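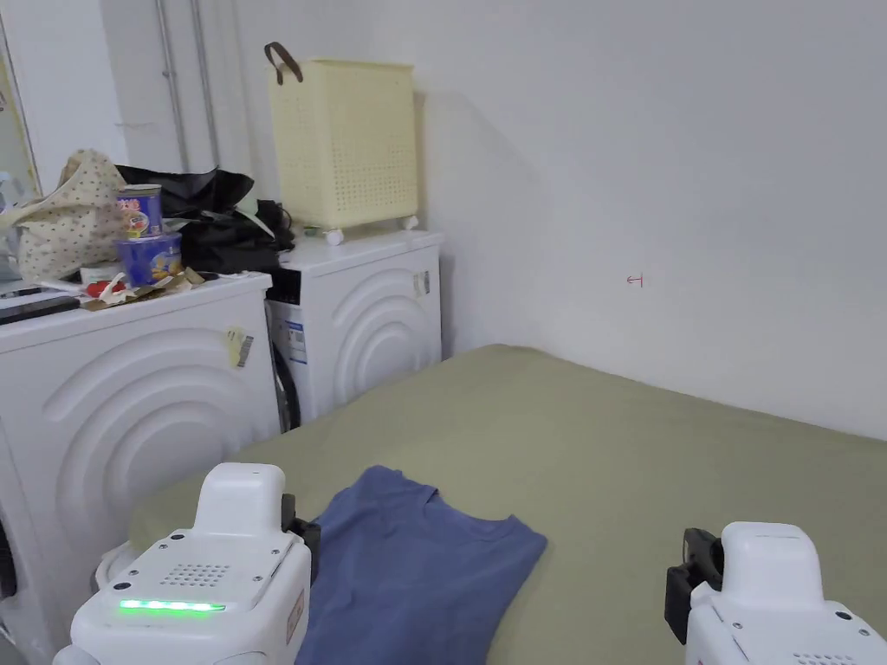

Zetach hand-held gripper pair, seen at the Dendis open day
Reviewed 17 November 2018

Dendis let visitors try the Zetach grippers on laundry, one in each hand. I had them for 51 minutes and folded T-shirts on a low padded surface. The green light strip is easy to see while you work. The jaws hold cotton well but often pick up two layers at a hem. Sleeves took me the longest. My wrists were sore by the end, and a lighter housing would help.

Staff said the pair costs $1,898, charger included. That's fair for a lab that records folding every day. I'd still try the Stokix pair before ordering.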